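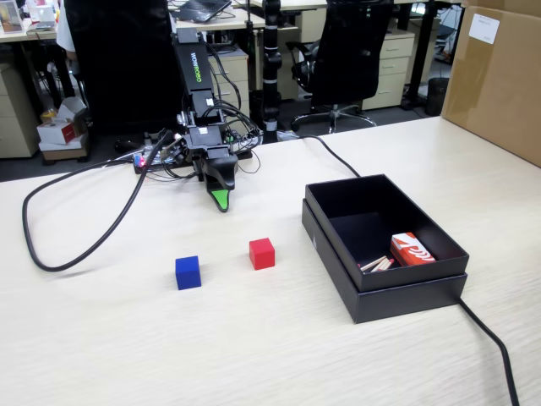
WOMSTEAD COMMUNITY LIBRARY
Minutes of the Friends of the Library monthly meeting

Held in the reading room, Thursday, 6:30 p.m.

Present: Lacey Staniforth (chair), Roy Heywood, Liam Marsden, Assunta Pellegrini (minutes)
Apologies: Roy Nuttall

1. Minutes of the last meeting
Approved with one change. Item 4 should read "Udby branch," not "Sedgwick branch." Assunta will correct the copy in the binder.

2. Matters arising
The side door now closes properly. Liam asked if the old key still works, and Lacey confirmed it does.
The letter to the Grimport Road residents about parking during the book sale went out. Two replies came back, both friendly. One asked that the cones not go out the night before.

3. Money
Roy H. went through the sheet. The balance stands at more than $3000, including the August sale. The sale itself brought in $900. The bill for shelf brackets was $79 and has been paid.
Assunta asked whether the tote bags had been paid for. Roy H. thinks so but will check the statement before the next meeting.
Lacey would like the sale money kept for large print books, as agreed in the spring. Liam said the children's section has had nothing new in a long while and wondered about a split. After some discussion it was agreed to leave the money where it is until the librarian sends her list.

4. Book sale
Hardback fiction did not move well. Cookbooks, local history and jigsaw puzzles were gone by lunch.
Leftover boxes are in the back hallway and are blocking the coat hooks. The Sedgwick thrift store will take paperbacks but no encyclopedias. Liam has offered his truck for one trip. Lacey asked that the railroad books be held back - a man from Udby phoned about them and is coming to look.
Next time the tables should be set up the evening before. Prices need to be on the ends of the tables as well as on the wall.

5. Winter talks
Two speakers are confirmed: one on the old Grimport ferry and one on keeping bees. The third slot is open. Suggestions were a talk on family records, or a quilt evening where people bring their own. Assunta preferred the quilts. Roy H. pointed out that the room is short on table space once the chairs are out. Left open.
Coffee will be served before the talks this year and not after, as people tend to leave.

6. Heating in the reading room
The radiator under the long window is still cold at one end. The town has been told twice. Lacey will write again and copy in the branch manager. Liam asked if the thermostat could be moved away from the copier. This will go in the same letter.

7. Roy Nuttall's note
Roy N. sent a note asking that the newspaper rack go back beside the front desk. Regular readers have complained to him about the walk. Liam said it was moved to make room for strollers. Lacey will try it by the pillar for a month and see what people say.

8. Any other business
The lost property box is full. Anything left after the next meeting goes to the thrift store with the paperbacks.
Assunta needs a new ink cartridge for the newsletter. Agreed.

Meeting closed at 7:50 p.m.
Next meeting: same room, same time. Roy H. to bring the keys.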